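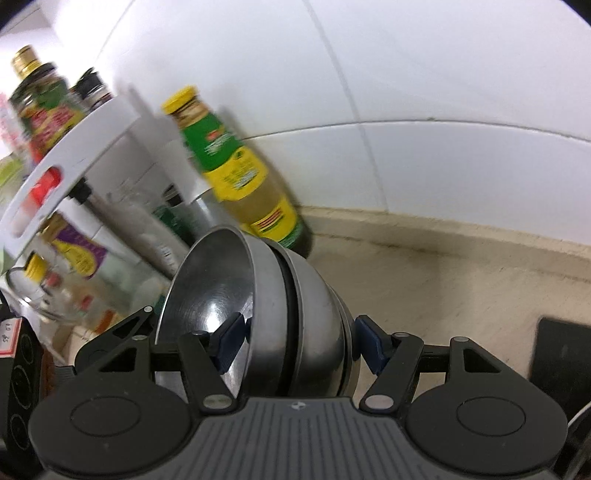

Questions People Ask Me About the Flornbridge Soup Swap

I'm Thoa, and I've been running the soup swap in Flornbridge for three years now. I get the same emails every May and every fall, so my cousin Vinh told me to put the answers on a page and stop typing them out at midnight. Last updated 8 November 2021.

What is a soup swap, anyway?

You make one big pot of soup at home, pack it up in quart containers, freeze them, and bring them along. Everybody else does the same. You go home with the same number of quarts you brought, but they're all different soups! I started it because I only know how to cook in giant amounts and I was very tired of eating lentils for nine days straight.

How much do I bring?

Six quarts. A few people bring four and that's fine, you just pick four times instead of six. Please don't bring twelve. I love the enthusiasm, but the freezer at the Wallner Street hall is the size of a suitcase.

Does it have to be frozen?

Yes, frozen solid. Two days in a home freezer does it for most soups. Leave an inch of space at the top of the container or the lid will pop off (ask me about the inside of my trunk).

What should I write on the label?

Name of the soup, your name, the date you made it, and everything that's in it. Everything! "Vegetable" is not an ingredient. If you used fish sauce or chicken stock, say so, even if it was only a spoonful. Masking tape and a permanent marker work better than the fancy stickers, which fall off in the cold.

How does the picking work?

We draw numbers out of a hat. Number one picks a quart, then number two, and so on to the end, and then we go around again until the table is cleared. Before that, each person gets a minute to talk about their soup. You can skip this if you hate speaking in front of people, but I'll warn you that the soups with a good story go first. Hường Quách once got a plain cabbage soup picked in the first round just by describing her grandmother's kitchen.

Can I taste before I pick?

Sort of. If you want to offer tastes, bring a little extra in a thermos and some small cups. There's no stove for us to use, so it has to arrive hot.

What soups freeze badly?

Anything with potatoes in big chunks goes grainy. Cream can split, so leave it out and write "stir in cream when you reheat" on the label. Noodles turn to mush — bring the broth and let people boil their own. Beans, squash, tomato, and most curries do great.

I'm vegan / gluten free / picky. Will there be anything for me?

Usually, yes. Tell me when you sign up and I'll let you know what's coming. At the last one we had more than 70 quarts and a good chunk of them had no meat or dairy at all.

Can I bring my kids?

Sure. Quang Tạ's two come every time and take the number drawing extremely seriously.

What does it cost?

3 dollars at the door, which goes toward renting the hall. Bring a cooler or a couple of thick bags for the ride home too.

I live in Drundow. Is that too far?

Not at all, people come over from there every time. Park behind the building, the spots out front are for the dentist.

How do I sign up?

Email me with your name and your best guess at the soup. You can change your mind later, everybody does. If I haven't written back in a few days, send it again, I probably read it on my phone in line somewhere and forgot.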